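Pellent Arm Kit for Home and Shared Workshops

Product code: 436
Price: 53 per month on hire, or ask us for the purchase price

The Pellent kit is a small robot arm which you build yourself, at home or together with others in a shared workshop. Mireille Hijazi designed it for people who have patience but no big machines. You need one hex key, a flat floor and a free evening or two.

The arm is made to work close to ordinary furniture, such as drawers and low shelves. The gripper can hold soft packets as well as hard things.

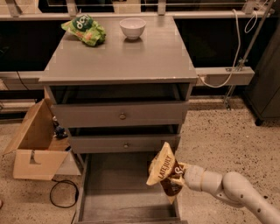

Before the first start, please fix the base well and keep the cables away from the moving joints. The Plarton control board is delivered already tested. Dima Twal has written the building guide, and it is included on paper.

In the box: arm parts, gripper, control board, power supply, 12 spare screws, 4 rubber feet.

Building time: over six hours for a first build
Guarantee: two years on all motors
Collection: Saliba workshop, by appointment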